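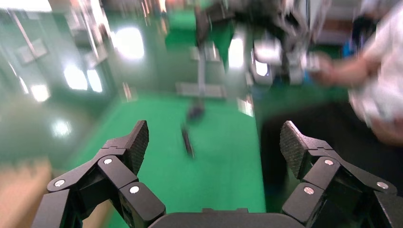 Re: Proposed changes to green bin collection, Gimthorpe

Gimthorpe Residents' Forum > Council Services

kerbside_liaison
Members are advised that the draft schedule moves organics collection to fortnightly from July. Submissions close 29 April 2023. The notice was delivered to 4000 households.

northend888
Our street did not receive the notice. I would also question the saving claimed in section 3 -- no costing is attached to it.

plostedari_rd
I must respectfully disagree with the previous member. The costing is in the appendix, and fortnightly service is adequate for most properties.

northend888
The appendix covers general rubbish only. Food scraps left two weeks in summer are another matter.

mulch_and_co
Nearly 400 units have no room for a second bin. I have asked that they be exempted.

kerbside_liaison
Noted. Unit exemptions should be raised in writing, quoting the property number.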